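Gralteo Round Table Oil

A hardwax finish for wooden tables that get used every day

We started making Gralteo for one stubborn kind of furniture: the big round table everyone eats at, does homework on and leans their elbows against. Round tops get touched all the way around. There's no back edge pushed against a wall that stays nice for 20 years, so the finish has to hold up everywhere, and it has to be easy to fix when it doesn't.

Gralteo is a blend of linseed oil, carnauba wax and beeswax, thinned just enough to spread with a cloth. It soaks into the wood and leaves a low sheen — you still feel the grain under your hand, and I love that! Malte Görtz, who cooked up the first batches in his garage, wanted something he could put on after supper and eat breakfast on top of. We're close. Give it overnight for light use and a full week before you go at it with a wet sponge.

What's in the tin
One 11-ounce tin covers a large dining table twice, with enough left over for a few touch-ups down the road. You also get two lint-free cloths and a gray scuff pad. Stirring sticks are not included (a paint stick or an old butter knife does fine).

Colors
Clear keeps the wood closest to how it looks when you wipe it with a damp rag. Haberkorn is a warm, toasty brown that does wonderful things to oak. Jusura is a pale tint for ash, birch and maple, made to hold back the yellowing that oil can bring out. Try your color on the underside of the top first and look at it the next morning, in daylight.
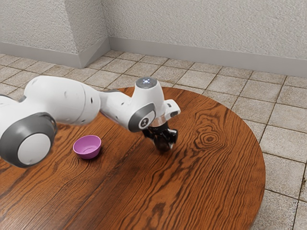
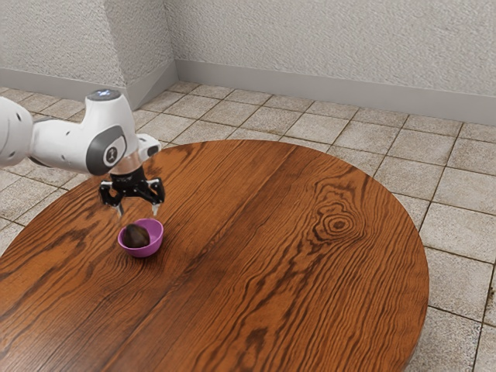

Round wooden tables are what we think about all day.

Putting it on
Sand to 120 grit, then 150, and stop there. Going finer closes up the surface and the oil can't get in. Vacuum well. Stir the tin right down to the bottom, where the wax likes to settle.

On a round top, work with the grain and forget the shape. People want to go in circles, and circles leave cross-grain smears you'll see every evening when the light comes in low. Start at one side, lay down a very thin coat in long strips, and take each strip right over the edge. Wait 15 minutes, then buff off everything that's still sitting on the surface. If the cloth drags, you've left too much on. Second coat the next day, even thinner.

Don't skip the rim! It's end grain for a good part of the way around and drinks up oil like crazy, so go over it one extra time.

Spread oily cloths out flat outdoors to dry before you throw them away. Bunched-up rags can heat up and catch fire on their own.

Looking after it
Wipe up spills when you see them. For white rings, rub a dab of Gralteo in with the scuff pad, wait, and buff. Renji Aoki runs our test bench and has put one sample board through 4000 wipes with a damp cloth; it lost some sheen near the middle and came back with a single thin coat.

Our Wondance soap is a good match for weekly cleaning, though any mild soap without bleach will do.

Also in a smaller tin for stools, trays and cutting down on leftovers. Orders placed before noon on Saturday go out the same day.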